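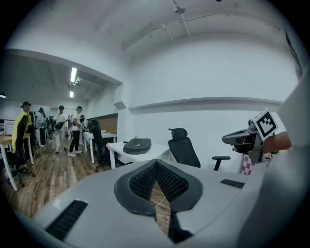

Building a Hand-Held Gripper, Handout 2: Fingers, Marker, Cable

These notes cover the second shop session. By now you should have a printed housing with the hinge pins in and the trigger moving freely. If the trigger sticks, sand the pin holes before doing anything else. Parts are in the bins marked Flekwood, on the shelf by the drill press.

1. Finger pads

The pads are cast rubber with mesh on the gripping face. Each finger takes two halves, set at an angle so they form a V. The V centers round things such as pens and bottle necks. Flat things sit across the two edges, and they slip if the edges are uneven.

Trim the flash with a new blade. Wipe the back with alcohol and let it dry. Glue one half, clamp it, and wait until it holds before gluing the other. People who glue both at once usually end up with one half riding high.

Keep glue out of the mesh. Once it soaks in, that spot goes hard and the pad has to be replaced.

2. Marker

The square marker goes upright on top of the body. Print it at full size with page scaling off, then measure the black part with calipers. Write the measured width on the back, in millimeters, to one decimal place. The tracking software needs that number, and the number in the drawing won't do.

Leave the white border on. The detector finds the square by the change from white to black, and a marker trimmed to the black edge will drop out against a dark background. Matte paper only – gloss washes out under the ceiling lights.

3. Cable

Cut the cable to 800 mm. Our first build used 500, and it pulled tight whenever the arm went out straight. Tie it down inside the housing before it reaches the connector, so that a tug lands on the tie and the solder joints are left alone.

Don't run it past the vent slots. The Kerard board sits right behind them and needs the air.

4. Check before you leave

Open and close the trigger 6 times. The fingers should meet along their whole length. Hold a strip of paper between them and pull – it should drag evenly from top to bottom.

Then hold the gripper out at arm's length and turn your wrist both ways. Listen for rattles. The usual cause is the lower housing screw.

For next time

Bring the finished gripper and your caliper readings. We start calibration on Tuesday, working in pairs. Questions about the board go to Angus Waaka.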